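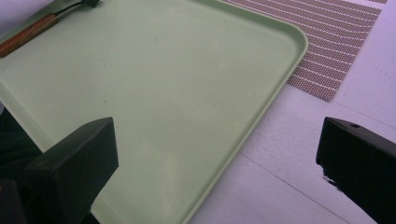

Fingers open at the green tray, wooden-handled tool in the far corner

Asked in: Grippers and end effectors
Reading time: 4 min

Hand-held gripper for tabletop work – blocky fingers or slim ones?

I've been going back and forth on this since September and I'd love to hear from people who have used both. I'm putting together a small set of kitchen-type tasks (pick up a utensil, put it down on the tray, slide the tray over, that sort of thing) and I collect the demos by hand with a gripper tool that has a camera on it. Later on the same fingers go on an arm, so whatever I pick now I'm stuck with for a while.

I have two sets on the bench. One is the Raltberg set, the thick blocky kind. The other is the Clondance set, much slimmer, with a rubber strip glued along the inside. Both fit the same mount, so swapping takes a couple of minutes.

What I've noticed so far:

The Raltberg fingers are tough. I bang them into the table all day long and they keep working. They also open nice and wide, so I don't have to be super careful lining up. What I don't like is picking up anything that lies flat. A handle resting against a tray rim is the worst case, I end up pushing it along the rim and chasing it into the corner. And they take up a lot of the camera view, which I worry about for training.

The Clondance fingers get under a thin handle on the first try most of the time. But they flex! If I squeeze hard the tips splay out and whatever I'm holding rotates. Lifting the tray by its lip is hopeless with them. I've also re-glued one strip already.

So my questions. Is the blocked camera view a real problem or am I fussing over nothing? And if you had to pick one set for 1,000 demos and never change it, which one? I could mix them, but I've read that you shouldn't, and then I've read that it's fine.

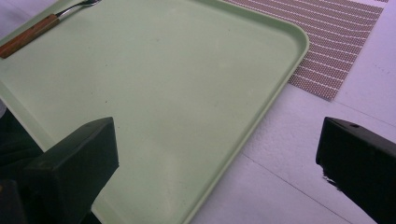 Pick the blocky ones and change how you approach the handle. I ran flexible tips for my first 2,000 demos and I'd like those weeks back. The trouble with flex is that the opening width your tool records stops matching what the tips are doing. You squeeze, the number says closed, the object has turned a bit, and your policy learns from a number that means something different every time. With stiff fingers a width is a width.

On flat handles – come down with one finger on each side of the handle, across its narrow direction, and keep the tips just touching the surface before you close. If you come in tilted you'll shove it every time. With a tray I go for the end of the handle away from the rim first and nudge it out a little, then grasp. Yes, the nudge goes in the demo. The arm will need to do it too.

As for the camera, seeing your fingers is good. You want the tips in view when they close. I'd only worry if they hide the object at the moment of the grasp. Record a slow close on something small and step through it. If you lose sight of the object before contact, move the camera up or tip it down a little, and then lock it and leave it alone.

Helpful: 7

Second answer

I use Zurkura fingers and they are great, never had an issue. Might be worth a look.

Helpful: 0

Third answer

I sort of agree with the first answer but it depends on the arm. What are you moving to later? I have a Sima controller and the grip force on it is pretty coarse, it's either gentle or it's crushing. Stiff fingers on that were miserable until I put thin foam tape on the inside faces. That gave me a bit of cushion without the tips bending all over the place. Cheap, too, and when it wears out you peel it off and stick on another piece (do both sides at once or your center drifts a hair).

Also I wouldn't mix the two sets unless you label every single recording with which fingers were on. I mixed mine, forgot to write it down for 4 sessions, and had to throw all of them out. I could have sorted them by eye I guess, but I didn't have the patience.

One more thing, check your edges. Blocky fingers that hit the table a lot can get rough along the bottom and then they catch on cloth. I run a bit of sandpaper over mine every so often.

Helpful: 4

Comment from the asker: thanks, super useful! Going with the Raltberg set and I'll try the foam tape. The arm isn't decided yet. I did the slow close test with a teaspoon and I can see it the whole way down, so the camera stays where it is.

Shares: 4

Related questions
Foam tape or silicone on gripper fingers?
Sima controller: grip force jumps near fully closed
How wide should a parallel gripper open for kitchen items?
Clondance strips peeling, which glue are you using?
Lifting a tray by the rim with one arm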